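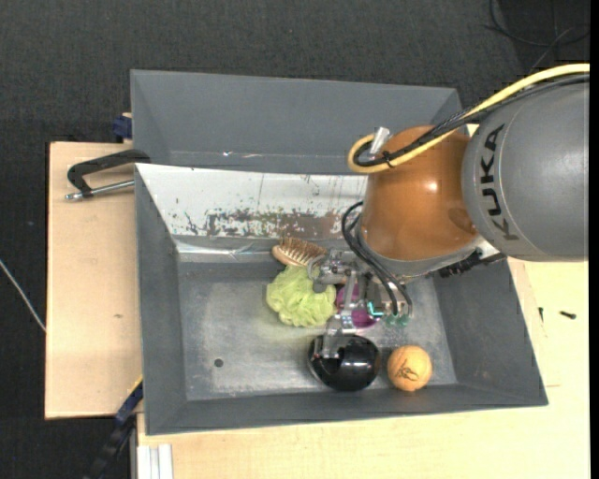 Ajith Alva wrote back after the February walk that the signed time for the Bautista ridge was fine going up and useless coming down, and that he would have turned round at the saddle had the board said so. I start with his remark as it covers most of the talk.

Slide 1. Title
Timing a hill path: signed times, real times and the turn-back point.
Talk given 1 Feb 2025. Notes by Damián Arriaga. Questions at the end, except on the map datum, which can be asked at any point.

Slide 2. The route
Start at the Tarkitz car park. Summit of Bautista at 978 metres. Total climb from the car park is 800 metres. Distance out and back is 18 kilometres. Path is stone-pitched to the sheepfold, then peat, then broken rock from the saddle up.
Point out the sheepfold on the map. People at the back will not see it, so read out the grid square.

Slide 3. How the signed time was worked out
Old method: an hour for every 5 kilometres on the flat, plus an hour for every 600 metres of climb. The board at Tarkitz uses this with no change for surface. It gives one figure for the whole walk and does not split it into legs.
Mention that the rule was meant for fit walkers in fair weather, with no stops. Lunch is not in it. Neither are gates.

Slide 4. Where the rule fails on this path
The climb is unevenly spread. Most of it falls between the sheepfold and the saddle. The rule treats a steep kilometre followed by a flat one the same as two moderate ones, and walkers do not.
On the way down the rule adds nothing for descent. On the broken rock above the saddle, descent is as slow as ascent for most parties and slower for some. Xóchitl Tovar's party took longer down than up on that leg. Read her leg times from the handout, do not put them on the screen.

Slide 5. The three legs
Leg A, car park to sheepfold. Signed time holds. Any party that is already behind here will not make it up later.
Leg B, sheepfold to saddle. Add a quarter to the signed time if the peat is wet. Path braids near the second stile; keep to the left-hand line, the right-hand one ends at the Katix stream and has to be walked back.
Leg C, saddle to summit. Double the signed time for the return. No shelter. Wind from the west is felt at once on leaving the saddle.

Slide 6. The turn-back point
Definition: the last place on a route where the party can turn and still reach the car park in daylight at its own measured pace.
It is a time and a place together. A time alone is no good if the party is not where it thought it would be.
For Bautista in winter the place is the saddle. The time is set the night before by working back from sunset: leg B, leg A, then one hour spare.
Pause here. This slide got the most queries last time. Senan Hanrahan asked whether the spare hour could be used for the summit if the weather was good. Answer is no, the hour is for a turned ankle or a lost path.

Slide 7. Measuring your own pace
Walk leg A and note the time at the sheepfold wall. Divide by the signed time. Use that ratio for leg B. Do not use it for leg C.
A group moves at the pace of its slowest member, so take the time when the last person reaches the wall. The minimum group size for winter outings on this route is 3.

Slide 8. Alternative finish
From the saddle the Plukum track runs down the east side on an easy grade to the road. Longer, but sheltered and on firm ground throughout. Useful where someone is unhappy on rock. Needs a car left at the road end, which must be arranged beforehand. There is no phone signal on the track until the forest gate.

Slide 9. Proposed wording for the board
Replace the single figure with three leg times, up and down. Add the line: "Winter parties should fix a turning time for the saddle." Chae-won Na has the draft and will take comments on the wording, though the layout is settled.

Spare slide, only if asked
Dogs on the pitched section. Lead required past the sheepfold during lambing. Stile two has no dog gate.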